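**Unit 2: Cloth handling on the shared-workshop build**
Instructor: Eluned Skyrme

Students work in pairs on the Numus build. Pick up the garment from the loveseat before attempting any fold.

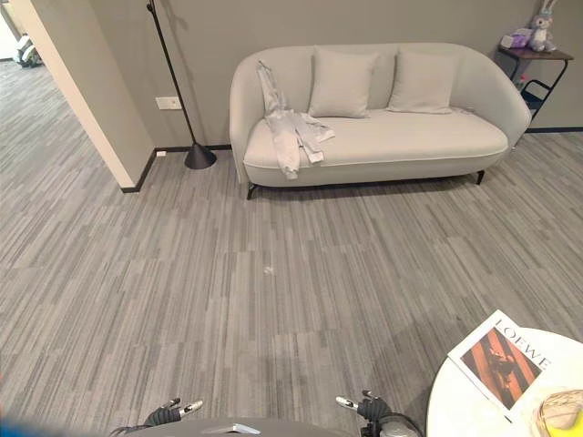

What should be checked before the arms are powered? Every cable must clear the joints through their full travel.

Log each grasp in the Badum sheet – failed attempts included. A complete set is 14 grasps.

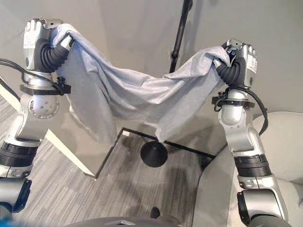
Keep tension low while both hands hold the cloth, and release the left hand first.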